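縁かみ停止(ふちかみていし)

出典:両腕ロボット故障・不具合事典(個人編集)
分類:把持の不具合/シミュレーション上の不具合/保護停止
別名:リムロック、トレイ病、214番
関連項目:指先めり込み、偽の把持完了、手首トルク飽和、復帰動作、置き台の高さずれ

縁かみ停止は、平行グリッパで薄い縁のある物(トレイ、浅い箱、バインダーなど)をつかみにいったとき、指が縁の段差に食い込んだまま「把持完了」と判定され、次の持ち上げ動作で手首の力が上限に張りついて腕が止まってしまう不具合です。私はTokton(トクトン)という両腕ロボットのシミュレーション環境で初めてこれに出くわして、そのあと実機でも同じ顔をしたやつに会いました。なのでこの項目は、ほぼToktonの話と、その制御側に使っていたClula(クルーラ)の話になります。ほかの機種の例をお持ちの方、ノートのほうに書いてもらえるとすごく助かります!

名前について

「縁かみ停止」は私たちの仲間うちの呼び方で、規格や教科書に載っている言葉ではありません。Clulaのログではエラー番号が214なので、現場では「また214だ」で通じてしまいます。英語混じりの資料では rim lock と書かれていることもありますが、リムロックと言うと車輪のほうを想像する人がいて、打ち合わせで話がすれ違ったことがありました(しばらく誰も気づかず、タイヤの滑りの話をしていた)。それ以来、私は漢字で書くことにしています。

「トレイ病」はConsuelo Muñozさんが言い出した呼び名です。Quintero(キンテロ)の試験室で制御を見ていた人で、トレイ以外でも起きるとわかってからもこの呼び名を変えませんでした。古い作業記録を検索するときは「トレイ」でも引いてみてください。

症状

いちばんわかりやすいのは、グリッパが閉じて、把持完了の合図が出て、腕が持ち上げに入ったところで動かなくなる、という流れです。止まり方はわりと静かで、派手にぶつかる音がするわけでもなく、画面の隅に214が出ているだけだったりします。初めて見ると通信が切れたのかと思うんですよね。私も最初はケーブルの抜き差しから始めました。

細かく見ると、次のような特徴があります。

指の開き幅の値が、対象物の厚みの登録値より大きいところで落ち着いている。縁の段に引っかかっていて、本来つかむはずの板の部分まで指が届いていないわけです。

手首の回転トルクが、持ち上げ指令の直後に片側へ寄っていく。トレイの重心は縁から遠いので、角に近いところをつかむほど、ひねる向きの力が大きくなります。

停止のあと、指を開けという指令を受けつけない。縁かみ停止でいちばん困るのがこれで、Clulaの保護停止が「物を落とさない」側に倒してあるため、把持中と思い込んだグリッパは開かないんです。

シミュレーションの場合はさらに、物体がゆっくり傾いていく、指先の面と縁の面が交互に前に出てちらつく、という見え方をすることがあります。ちらつきのほうは描画の都合で出ることも多くて、それだけで縁かみ停止とは言えません。判断はかならずログでしてください。画面の印象で「めり込んでる」と報告を上げて、接触計算を見たらきれいなものだった、という失敗を私は何回かやっています。

起きる仕組み

原因はひとつに絞れなくて、だいたい次の話が重なって起きます。

まず接触形状の簡略化。Toktonでは、見た目用の形と接触計算用の形が別に用意されています。トレイの見た目には縁の段があるのに、接触用の形のほうは少ない箱の組み合わせで近似してあって、段のところにわずかな隙間や重なりができていました。指先がそこへ入ると、押し返す向きが一瞬ごとに変わって、食い込んだ位置で釣り合ってしまいます。

次に把持完了の判定。Clulaの当時の判定は、「指の速度がほぼゼロ」と「指に閉じ方向の力がかかっている」の両方がそろったら完了、という素直なものでした。硬いブロックをつかむには十分なんですが、縁に引っかかって止まった指もこの条件をきっちり満たします。指の開き幅は見ていませんでした。今から思うと見ておけばよかったのに、柔らかい物をつかむ試験のときに幅の条件が邪魔になって外した、という経緯があるそうです(記録が残っていないので伝聞です)。

三つめが近づく角度です。板状の物に斜めから指を入れると、片方の指だけが先に縁に当たります。当たった側は縁を押し、反対側はまだ宙にある。この状態で閉じ続けると物体がくるっと傾いて、縁の角が指のあいだに入り込む。トレイの角は二辺から縁が集まっているので、ここをつかみにいくと特に起きやすいです。角をつかむな、というのはいちばん安上がりな対策で、後でまた書きます。

最後に待ち時間。Clulaは把持完了から持ち上げまでに600ミリ秒の待ちを入れていました。揺れが収まるのを待つつもりの時間だったんですが、縁かみの場合はこの待ちのあいだも指が閉じ方向に力をかけ続けるので、かえって食い込みが深くなります。待ちを延ばせば安定するだろうと思って延ばし、悪化させた人がいます。私です。

Toktonでの事例

日付がはっきりしている最初の記録は2018年3月10日です。部屋と台所まわりを模した仮想空間で、両腕ロボットに平たい物を拾わせて決まった場所に置かせる、という作業の試験でした。物体はトレイのほか、木の道具や箱形の家電など、家にありそうな形をひととおり入れてあります。壁の近くや家電の脇みたいな狭いところだと腕が素直な姿勢を取れないので、わざとそういう配置も混ぜてありました。

この日の停止は右腕で起きました。ログを見ると、左腕は待機姿勢のまま何もしておらず、右腕だけが把持完了を出し、持ち上げに移り、手首トルクが上限に張りついて保護停止。教科書どおり、と言いたいところですが教科書がまだなかったので、みんなで首をひねりました。私は通信を疑い、Muñozさんは手首の重力補償を疑い、Edith Valderramaさんは最初から接触形状を疑っていました。当たりはValderramaさんです。物理計算部分のVurex(ビュレックス)を担当していた人なので、形の近似がどこで雑になっているか、もともと心当たりがあったんだと思います。

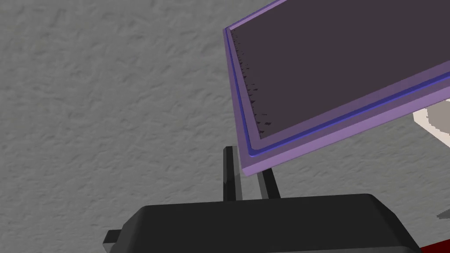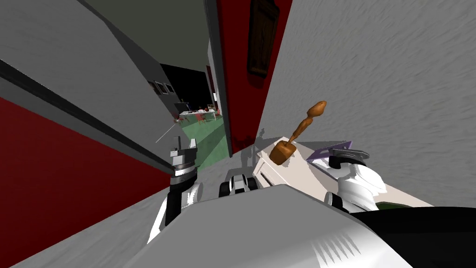
Toktonの仮想空間での作業画面。1枚目は紫のトレイの角とグリッパの指先、2枚目は両腕と、右グリッパの脇にある平たい紫の物体。

調査の進め方はとても地味でした。同じ初期配置から同じ指令列を流し直して、Vurexの計算の刻みだけを変えていくんです。刻みを細かくすると起きにくくなる、けれど完全には消えない。次に刻みを元に戻して、トレイの接触用の形だけを作り直す。すると今度は、停止はしないのに指が縁の外側をすべって物を取り落とすようになりました。ここで初めて、形だけ直しても「縁をつかみにいっている」こと自体は変わらない、という当たり前のことに全員が気づきます。止まらなくなったぶん、落とすようになっただけでした。

ログの読み方でひとつ書いておくと、Clulaの記録では、指の力と手首のトルクが別々のファイルに、別々の時計で書かれています。並べるときに時刻合わせをさぼると、トルクが上がってから指が閉じたように見えてしまい、原因と結果がひっくり返ります。私たちは最初の整理でこれをやって、手首のモーター定数を疑う方向へしばらく走りました。把持完了の合図は両方のファイルに出るので、そこを基準にそろえてください。

実機での事例

実機はQuinteroの試験室にある両腕機で、制御はやはりClulaです。こちらでの縁かみは、計算上のめり込みが起きようがないので、理屈のうえでは別の現象とも言えます。指先に貼ってあるゴムの面が縁の段に乗り上げ、ゴムがつぶれた状態で摩擦と力が釣り合う。エラー番号が同じで、手首が寄っていく波形もそっくりなので、この事典では同じ項目にまとめています。分けたほうがいいという意見もあって、そのへんはノートで継続中です。

実機のほうで厄介なのは、やっぱり人の手が入ることです。止まった腕の指にトレイが引っかかっていると、人はつい手でトレイを引き抜きたくなる。ところが保護停止中の腕は力を保持しているので、トレイが外れた瞬間に手首のねじれが解放されて、先端がぴょんと跳ねます。初期の記録で測った跳ねの幅は4センチでした。数字だけ見るとかわいいものですが、顔を近づけてのぞき込んでいたら全然かわいくないです。けが人は出ていません。ただ、のぞき込む姿勢というのは誰でもやってしまうので、ここは強めに書いておきます。

安全上の注意

縁かみ停止に出会ったときの手順を、今の運用に合わせてまとめておきます。シミュレーションだけを触る人も、癖をつけておくと実機に移ったときに楽です。

停止した腕の可動範囲に手や顔を入れない。物が引っかかって見えても、引っぱらない。

非常停止を押してから、操作画面で214を確認する。別の番号なら別の項目へ。

手首トルクの現在値を見る。上限に張りついたままなら、先に手首のねじれを抜く低速の逃がし動作を実行する。Clulaでは復帰メニューの中にあります。非常停止の解除は、範囲内に人がいないことを声に出して確かめてから。

ねじれが抜けたら、物の下に受け台を入れる。入れるのは停止状態に戻してからです。

受け台が入ったら退いて、画面から指を開く。開かない場合は把持中フラグが残っているので、フラグの手動解除(権限が必要)を使う。

落ちた物、外れた物は、腕を原点に戻したあとで拾う。

逃がし動作と指を開く動作の順番を逆にしないこと。先に指を開くと、手で引き抜いたときと同じ跳ね方をします。私はこの順番を付箋に書いて操作卓に貼っていたんですが、付箋がはがれて行方不明になり、結局Muñozさんが操作画面のほうに順番の制限を組み込んでくれました。

対策

現在よく使われているのは、判定側の対策と、計画側の対策の組み合わせです。

判定側では、把持完了の条件に指の開き幅を戻しました。対象物の登録厚みと比べて、ずれが大きければ完了を出さずに一度開く。柔らかい物のときだけこの条件をゆるめられるように、物体ごとの設定に移してあります。Clulaのバージョン7から標準で入っているので、それ以降を使っている人は設定の確認だけで済みます。古い版からの持ち越し設定だと幅の条件が無効のままになっていることがあって、「7に上げたのに直らない」という問い合わせの多くはこれでした。

計画側では、把持候補から角の近くを外します。縁をつかむこと自体は避けられない場合も多い(トレイは縁を持つように作られた物ですし)ので、辺の中央寄りで、指の面が縁に平行になる向きを優先する。斜めから入るしかない配置では、先に物を軽く押して向きを直してからつかみ直します。両腕機ならもう片方の腕で支えるのも手で、見ていてなかなか楽しい動きになります。ただし両腕で同じ物を触ると、今度は腕どうしの押し合いという別の不具合が待っています。関連項目へどうぞ。

待ち時間は短くする方向で落ち着きました。そのうえで、待っているあいだは指の力を一段下げる。食い込みの進み方がはっきり変わります。

Vurex側では、薄い縁のある物の接触形状を作り直す道具をValderramaさんが用意しました。段の部分を面取りした形に置き換えるもので、見た目用の形には手をつけません。変換したあとに重心の値が初期化されてしまう癖があるので、かならず入れ直してください。入れ忘れるとトレイが妙に軽やかにつかめるようになり、直った直ったと喜んでしまいます。1月の再試験がまるごと無効になったのはこのせいでした。

まぎらわしい不具合

偽の把持完了:何もつかんでいないのに完了が出る。手首トルクが上がらないので、縁かみとは波形で見分けられます。指の原点ずれが主な原因。

指先めり込み:シミュレーションで指と物体が重なる現象全般。縁かみ停止の前段階になることもありますが、めり込んだまま平気で持ち上がってしまう例もあり、そちらは停止しないぶん見つけにくいです。

置き台の高さずれ:持ち上げではなく置くときに止まる。エラー番号は違うものの、停止後の姿勢が似ているので、報告では時々まざります。

壁押し:狭い場所で、指の外側や手首が壁に触れて力が上がるもの。物と壁が近い配置では縁かみと同時に起きることもあって、私はこの組み合わせがいちばん苦手です。壁側の接触記録を有効にしておくと切り分けが早くなります(標準では無効)。

未解決の点

角を避けてもなお起きる例が残っています。浅い箱の内側に片方の指を入れてつかむ場合で、内側の壁と底の境目に指先が当たり、そこで釣り合ってしまう。仕組みとしては縁かみの親戚だと思うんですが、指の開き幅が登録厚みとぴったり合ってしまうため、今の判定をすり抜けます。Valderramaさんは指先の力の向きを見るべきだと言い、Muñozさんはそんなセンサーは実機に付いていないと言い、話はそこで止まっています。

それから、布をかけたトレイ。これは試した記録がほとんどありません。布の計算が重くて、Toktonでまともな速度が出なかったためです。実機で試した方がいたら、波形だけでも見せてください。

ノートに残っている宿題

・項目を実機とシミュレーションで分割するかどうか
・「リムロック」からの転送を残すかどうか
・跳ねの幅の測り方(どの点を基準にしたのか、元の記録に書かれていない)
・壁押しの項目がまだ書きかけ。私が書くと言って止めています、すみません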